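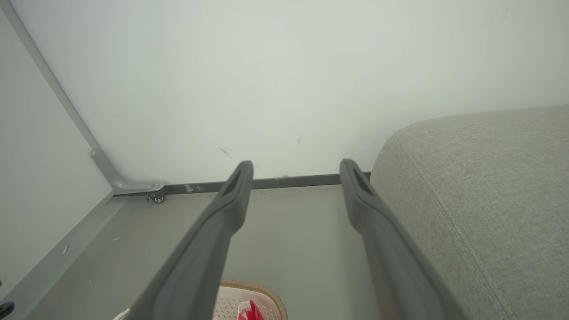

4.2 Collecting the demonstrations

The student team (Morgan, Penry and Wei) recorded 377 demonstrations over 11 afternoons, which is one more afternoon than they had been promised. Each of them drove the arm by hand controller while the wrist camera recorded, and each believed their own style to be the natural one. Penry's runs are easy to spot in the data: he approaches everything as though it might bite.

Figure 3. View from the wrist camera with the gripper open and nothing held.

We threw out 56 runs. Most had failed in dull ways, such as a controller going to sleep, and a few because two students were steering by committee. The rest were cut to a common length and labelled by Boyer, who asked for a second opinion on every label and then kept his own.

Training on the remaining runs took over 90 minutes on the club's only decent computer, Forulura, during which no one was allowed to open a browser. Section 4.3 gives the results by driver, at Penry's request.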